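Unit 8: Heat transfer in moist cooking

These notes cover boiling, steaming and simmering as methods of moving heat into food. They assume the material on conduction from the previous unit. Bring a calculator to the seminar.

8.1 Terms

Sensible heat is heat that changes the temperature of a substance. Latent heat is heat that changes its state at a constant temperature. Water at normal atmospheric pressure boils at 100 °C. Turning up the power under a pan that is already boiling raises the rate at which steam is produced. It does not raise the temperature of the water by any amount that matters in a kitchen.

The specific heat capacity of water is 4.18 kJ per kg per °C. The latent heat of vaporisation at 100 °C is 2257 kJ per kg. Both values should be learned, as they are not printed on the test paper.

Heat reaches the food in three stages:

1. From the heating element to the wall of the vessel, mainly by conduction through the base. Poor contact between element and base shows up as a long warm-up time.

2. From the vessel to the water, and through the water by convection. Warm water rises from the base and cooler water sinks to replace it. Salt at normal kitchen strengths has a negligible effect on this stage.

3. From the water or steam to the surface of the food, and then inwards by conduction. For most solid foods this last part is the slowest. A whole cob, a whole potato and a thick carrot are all limited by it, and a stronger element will not shorten it much once the water is boiling.

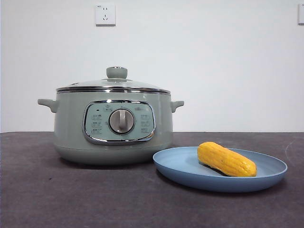
8.2 Energy needed to reach the boil

The sensible heat required is

Q = m × c × ΔT

where Q is in kJ, m is the mass of water in kg, c is the specific heat capacity and ΔT is the rise in temperature in °C.

Worked case. A vessel holds 1.5 kg of water at 14 °C. The rise is 86 °C.

Q = 1.5 × 4.18 × 86 = 539 kJ

With an 800 W element and no losses, the time is 539 000 / 800 = 674 seconds, a little over 11 minutes. Measured times are longer. The element must also heat the vessel, and heat is lost from the walls and the surface throughout. In the Grestent kitchen laboratory the same load took roughly 13 minutes with the lid on. The difference should be treated as a loss term and not as an error in the formula.

If the starting temperature is 27 °C, the rise falls to 73 °C and Q falls to 458 kJ. Students often forget to record the starting temperature. A result without it cannot be checked and will not be marked.

8.3 The effect of a lid

An open surface loses heat mainly by evaporation. Each gram of water that leaves as vapour at the boil carries away about 2.26 kJ. A lid returns much of this, as vapour condenses on the underside and runs back. It also cuts the loss by air movement across the surface.

A glass lid allows the state of the water to be judged without lifting it. Lifting a lid releases the steam held above the water and lets in cooler air. In a boil the effect is small, but in steaming it is larger, because the steam above the water is what heats the food.

8.4 Boiling and steaming compared

In boiling, the food is surrounded by liquid water and heated by convection at its surface. In steaming, vapour condenses on the cooler surface of the food and gives up its latent heat there. Both methods hold the surface close to 100 °C, so cooking times for thick pieces are often similar.

The main differences are as follows. Steaming needs a smaller mass of water, and so less energy before cooking can begin. Boiling draws more soluble material out of the food, in particular vitamin C and some of the B group. Steaming depends on free space between pieces, and a crowded basket heats unevenly.

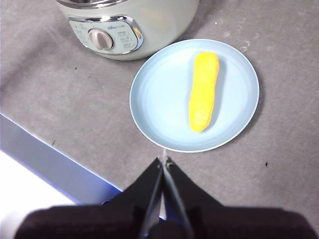
Maize is a useful test food for this comparison. The kernels are small and lie on the outside, so the edible part heats well before the core does. Starch in the kernels begins to gelatinise between about 62 °C and 72 °C, and the core of the cob need not reach that range for the kernels to be cooked. Sugar content depends on variety and on time since picking. The Bakilana trial set used in this course is all of one variety, and results from it should not be extended to others.

8.5 Simmering and holding

A simmer is usually taken as 85 °C to 95 °C. The power needed to hold a simmer is equal to the rate of loss and no more. For a covered vessel this is a small fraction of the power used in warming up. Most electric cookers hold temperature by switching the element on and off under a thermostat, so the water temperature moves up and down around a mean value. Readings should be taken over several cycles and averaged.

8.6 Recording

Use the Preline sheet for all measured work. Enter the mass of water, the starting temperature, the rated power, the position of the lid and the time to a full rolling boil. Note any lifting of the lid. Temperatures are read to the nearest degree with the probe at mid-depth and clear of the walls.

8.7 Exercises for the seminar

Find the time for an ideal 1200 W element to bring 2 kg of water from 14 °C to the boil.

For the vessel in the worked case, use the Grestent time of 13 minutes to find the mean rate of loss in watts.

Calculate the mass of water boiled away in 8 minutes at a steady net power of 500 W, with all vapour escaping.

Further reading: Turaler course reader, chapter on phase change, sections 2 to 4.

Grestent Food Science Teaching Unit | Contact the unit office | © Grestent | Back to top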